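I gave up on keeping a paper budget in September, after three years of lying to a notebook. The notebook was lovely, by the way. Green cover, ribbon, the whole thing. I'd write down the rent and the electric and the big grocery shop, and then somehow forget every coffee, every parking meter and every "quick stop" on the way home from Windstead.

My friend Frauke Tiedemann has been on at me for ages to try cash. Take out what you plan to spend, she says, and when it's gone, go home. I told her that was how my grandmother lived, and she said yes, and did your grandmother ever pay 22 dollars a month for a streaming service she'd forgotten she had? (She did not. I did, for most of a year!)

So I'm doing it. I get 40 dollars a week for what I call silly money, and everything else stays in the bank where I can't get at it so easily. The first week I was broke by lunchtime on day two. The second week I made it almost to the end, mostly by walking past the bakery on the other side of the street.
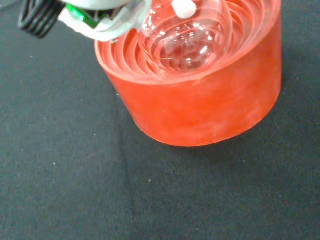

Red on charcoal. I do like a bit of color.

The strange part is how much I think about small amounts now. A sandwich used to be just a sandwich, and now it's a chunk of the week – and some days it's worth it and some days I go home and make eggs. I've put back 578 dollars so far, which is going toward the car, as the car has started making the noise again.

Next I need to tackle birthdays. My family has a lot of them and they all seem to land in the same month. If you've found a way to handle presents without going over, leave me a comment, I'm all ears.

Contact | © Windstead Diary | Back to top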